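How I Sort Play Produce Into Two Baskets (and Keep It That Way)

If you have a kid, teach a kid, or have ever been in the same room as a kid, you probably own more fake fruit than you ever planned on. I certainly do! Mine came in dribs and drabs: a Marnik starter set, a bag from a yard sale in August, and a handful of odd pieces that Nataša Ivanov passed along when her twins outgrew them. For a long while it all lived in one big bin, and getting a lemon out meant dumping the whole thing on the rug.

Two wire baskets fixed it. I've tried fancier systems (drawers, little labeled pouches, a hanging shoe organizer that lasted one afternoon) and I keep coming back to the baskets.

What you'll need

Two open baskets, different enough that you can tell them apart at a glance
A mat, tray or piece of felt in a plain color
Your play produce
A damp cloth and a drop of dish soap

Step 1: Get everything out

Yes, everything. Look under the couch and in the toy stroller. I had 43 pieces when I finally rounded mine up, and that was after throwing out a banana the dog had been at.

Wipe each piece down while you have it in your hand. Hard plastic is easy. With the foam kind go gently and don't soak them, they take forever to dry and the paint gets sad. Bumpy ones like raspberries want an old toothbrush.

Step 2: Pick your rule

This is where people get stuck, so let me save you some time. You've got two baskets, so you want a rule with two answers. Fruit and vegetables is the one everybody starts with, and it's fine until someone brings up tomatoes. Other ones I've used:

Grows on a tree / doesn't
Peel it first / eat it as is
Smaller than your fist / bigger than your fist
Things we have in our kitchen right now / things we don't

Color sounds like a great idea and with my collection it's a disaster. Play produce makers love red. Apples, cherries, strawberries, raspberries, plums... you end up with one heaving basket and one lonely lime.

And you don't need a rule at all for the first go. With the little ones I let them just put things in whichever basket they like, and we talk about it later.

Step 3: Lay out only a few

Put a few pieces on the mat, spread out so there's space to get your fingers around each one. I like 4 or 5 at a time. Any more and it turns into a pile, and then somebody starts throwing limes. Set the baskets along the back edge of the mat, side by side, with a bit of a gap between them.

I go with green for the mat. Red and yellow things show up beautifully on it, though you do have to hunt a bit for the cucumber.

Step 4: One at a time

Pick one up, say what it is, put it in a basket. That's the whole game! Round pieces are best held across the fattest part. Strawberries are trickier than they look with that leafy top, so come at them from the sides. Long things (cucumbers, sweet potatoes, eggplants) can lie at a slant across the bottom of the basket, and small stuff goes in around them.

Lower the piece in and then let go. Dropped from a height, a cherry will bounce right back out of a shallow basket, ask me how I know.

Step 5: Swap and go again

Once the mat is clear, bring out the next few. When both baskets are getting full, tip them out and try a different rule. Chathurika Marikar, who taught me half of what I know about preschool tables, used to move just one piece to the wrong basket while everyone's back was turned and wait. They always caught it.

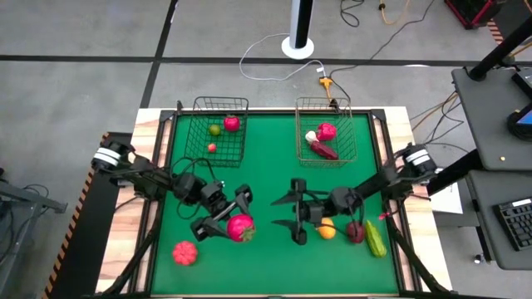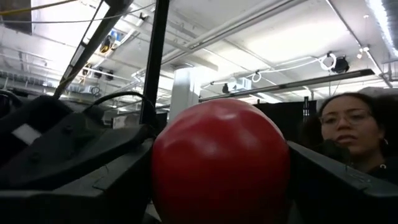
Top: partway through, with produce in both baskets and more still out on the green. Bottom: a glossy red piece, close up.

Filed under: Play Kitchen, Sorting Games, Toy Storage

More how-tos
Washing wooden blocks without wrecking them
A felt salad bar from scraps
My Vatbridge shelf, one year on
What to do with puzzle pieces that have no puzzle

Questions? Use the contact form | © 2019 Mematton Playroom | Back to top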